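**Questions about the shared meeting table at Zunenthorpe**

Last changed 9/16/18. If your question is not answered, please write to Lavanya Devadiga at the front desk.

**Who may use the big table?**

Everybody who has a desk with us, and their guests. Guests should first sign in with Lavanya.

**Do I need to book it?**

For a meeting, yes. Write your name and the hours on the sheet beside the door. The longest booking is 2 hours. When there is no booking, you can sit down and work, but please be ready to move.

**How many people can sit there?**

We allow 14 persons. The edge goes in and out in curves, so there is no head of the table and no corners. Some people find a place in the inner curve more comfortable for writing, others prefer the outer one. Please try both.

**May I leave my things on it over lunch?**

A mouse, a mouse pad or a magazine may stay during lunch, if there is no meeting after it. In the evening everything must go. Things which are left overnight are put in the grey box under the window, and Cathal Buckley keeps the key.

**Are drinks allowed?**

Yes, tea and coffee in a mug. Please put your mug well away from the edge and not on top of somebody's papers. Mugs go back to the kitchen by your own hand, also when they are not yours but you have used them.

**How should I clean the wood?**

With a soft cloth, a little damp, and then a dry one. Please do not use the kitchen spray. It has already made one pale mark, and Gobnait Costello spent a long afternoon to make it smaller.

**Can I take the magazines home?**

The newest ones should stay for two weeks. After this you can take them, and you do not have to ask.

**Can the table be moved?**

Only with permission from Cathal. It is heavy and the curved edge catches on the door frame, as we learned in June.

**My mouse pad does not lie flat near the edge. What can I do?**

Move it further in, where the table is wider, or change your seat. 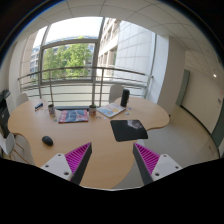
*Photo: Bronwyn Nepia, Zunenthorpe*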